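Ospina Bitter Aperitif: US Launch
Progress report to Demolow, second period
Prepared by Manon Petrenko, Sep 28, 2020

Recipe and production

The recipe is now final. We tried two levels of sweetness in the last round and chose the drier one, as the bartenders we asked were clear that the first version was too heavy once prosecco was added. Alcohol stays at 15 percent by volume. Zotard has confirmed it can bottle for us through January on the present terms, with the price per case to be reviewed after that.

The orange peel supplier changed in this period. The new peel is a little more bitter and we have cut the steeping time to match. Color is steady from batch to batch.

Accounts

Ospina is now poured in 62 bars and restaurants, against a target of 61 for the period. Outdoor seating has carried most of this. Places with no patio ordered once and were slow to reorder, and we have stopped calling on new ones of that kind until spring. Retail is behind plan: 20 stores carry the bottle, and the small chain we had hoped to add has put off its decision.

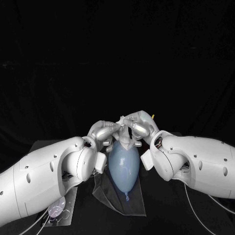
Two white robot arms at a low work surface, against black fabric.

Marketing

Wallix delivered the new label and the recipe cards. The cards show three drinks: the spritz, a long drink with grapefruit soda, and a short one with gin. Stores report that shoppers take the grapefruit card most often, so we will print more of that one and fewer of the gin. Tastings were dropped from the plan for this period and the money moved to online ads — the split is in the budget sheet sent separately.

Social media posts by customers are still nearly all of the spritz. We would like to see more of the other two drinks before cold weather, when spritz orders fall off.

Problems

Glass was late twice. The second delay held up a full bottling run and two accounts went without stock over a busy weekend. We now keep a reserve of empty bottles at Zotard, which adds to storage costs but has prevented another gap so far.

Next period

Settle the winter menu drink with Wallix. Get an answer from the chain. Agree on the new case price with Zotard. We are not asking for any change to the payment schedule.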